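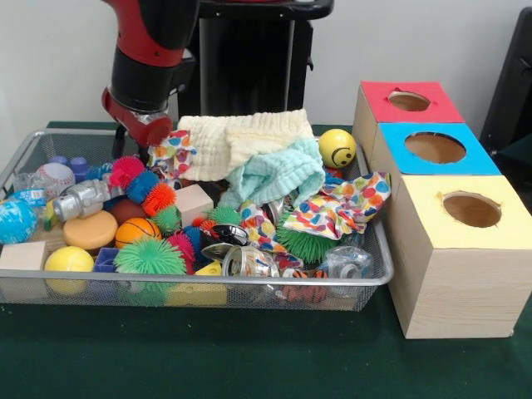 阅读时间：4分钟

特拉克斯特德（Trarkstead）保护区步道与标识更新项目
中期进展报告，2021年9月

报送：克利基亚（Clikia）基金会项目部
撰写：弗洛拉·麦基弗（Flora McIver）

一、总体进度

本期主要工作有两项：南线步道修复，以及全区地名标识的更换。南线已完工并重新开放。标识更换比计划慢，原因是与原特许经营商的名称使用权问题在春季才谈妥，制作合同随之推迟签订。预算总体在批准范围内，目前不申请追加。

二、南线步道

南线全长3707米，从克尔蒙特（Clullmont）停车场到湖口。路面重新铺了碎石，低洼段加设横向排水沟，两处过溪木桥更换了桥面板。贝洛·琼格（Béla Csonka）负责现场，施工队在夏季旺季前撤出主要路段，只留湖口一段在闭园后的傍晚作业。

湖口段原设计的台阶没有做。开挖后发现下面是整块基岩，按原图施工需要爆破，我们改为沿等高线绕行，坡度略缓，轮椅仍不能通过。修改后的图纸已随上月邮件寄出，如贵方没有收到请告知。

三、地名与标识

全区需要更换的标识牌共264块，已安装69块，集中在南线和游客中心周边。其余牌子的版面已定稿，等待制作。

名称问题的处理结果如下。旧旅舍的名称由原特许经营商注册为商标，合同到期后对方不同意无偿移交。经法律顾问穆泽延·尤尔特（Müzeyyen Yurt）与对方协商，公园管理处可以在地图、路牌和解说材料中继续使用该名称，但不得用于商品。旅舍纪念品店里印有旧名的杯子和明信片已经下架，退回供货方。新的特许经营合同写明，凡园内地点、建筑和步道的名称，归公园管理处所有，经营者不得注册。

“舍兹”（Shezi）观景台一名在旧地图上有两种拼法，这次统一采用当地居民的写法。费萨尔·杜拉尼（Faisal Durrani）查阅了早年的测绘记录，并走访了附近几户老住户，整理的材料存放在管理处资料室。

四、访客情况

南线封闭期间，北线承担了大部分徒步客流，湖口方向的厕所和垃圾清运一度跟不上。我们临时调整了清运班次，重新开放后恢复原安排。收到的书面投诉有4件，三件关于停车，一件关于封闭路段的告示放得太靠里，走到了才看见。告示已移到停车场出口。

五、经费

步道部分的支出已基本结清，尾款待桥面板验收后支付。标识部分只支付了首批制作费。因台阶取消而节省的款项，我们希望转到北线排水，金额和理由另附说明，请贵方在下次会议前答复。法律咨询费用由管理处自行承担，不列入本项目。

六、存在的问题

一是标识制作。承制方的烤漆线排期较满，第二批牌子要到12月才能交货，届时高处路段可能已经积雪，安装只能先做低海拔部分，余下的等开春化雪后再装。

二是人手。弗拉季斯拉夫·泽莱纳克（Vratislav Zelenák）调往消防岗位后，北线勘察暂由贝洛兼管，进度受到影响。接替人选正在招聘，岗位说明已经发布。

三是旧地图。邻近几家旅馆仍在向客人发放旧版，上面的北线入口位置有误。新版印出后我们会逐家更换。

七、下期安排

完成北线勘察和排水设计；安装低海拔路段的第二批标识；印制新版导览图；与新的特许经营商确认旅舍外墙招牌的样式。招牌样稿收到后会先送贵方过目。

附件：支出明细表、南线竣工图、标识牌清单、款项调整说明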